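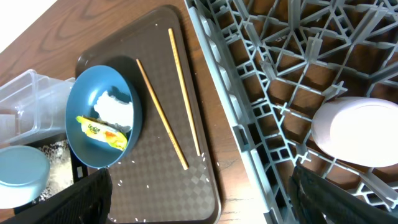

Tips for Comparing Grippers at the Kitchen Bench

The following advice is provided for members using the shared kitchen bench to try out grippers on household tasks. It applies to the Stumer and Velari two-finger models and to any arm run from the Buleo controller.

Setting the table

Use ordinary tableware. A bowl, a pair of chopsticks, a serving tray and a dish rack will show more about a gripper than a set of foam blocks. Mark the position of the tray and rack with low-tack tape so that each gripper begins from the same layout.

Cooked rice is a useful test of tidiness. Weigh out 200 grams for each session and weigh what remains in the bowl afterwards. Loose grains should be left where they fall until the trial has been recorded.

Thin and soft items

Chopsticks lying flat should be approached across their length, with the fingertips just above the tray. Lower the closing speed before lowering the force. Snack wrappers crumple differently each time, so allow at least ten attempts before favouring one gripper over another.

In the July comparison, the Velari fingers completed 126 chopstick lifts before the pads needed cleaning. The Stumer fingers were slower on chopsticks but steadier on bowl rims. Pads are to be replaced after roughly 3,000 closures, or sooner if the surface has gone shiny.

Wrist cameras

Matte black fingers are preferred under bright kitchen lighting. Check the picture with the fingers fully open and again fully closed, and note how much of the rack they hide in each position. Wipe the lens with a dry cloth only.

Cleaning up

Starch hardens quickly in finger joints. Remove the pads, wash them in warm water and leave them overnight. Do not put Hoàng adapters in the dishwasher.

Requests for spare pads (part 989) should be directed to Bo-ram Byun before noon.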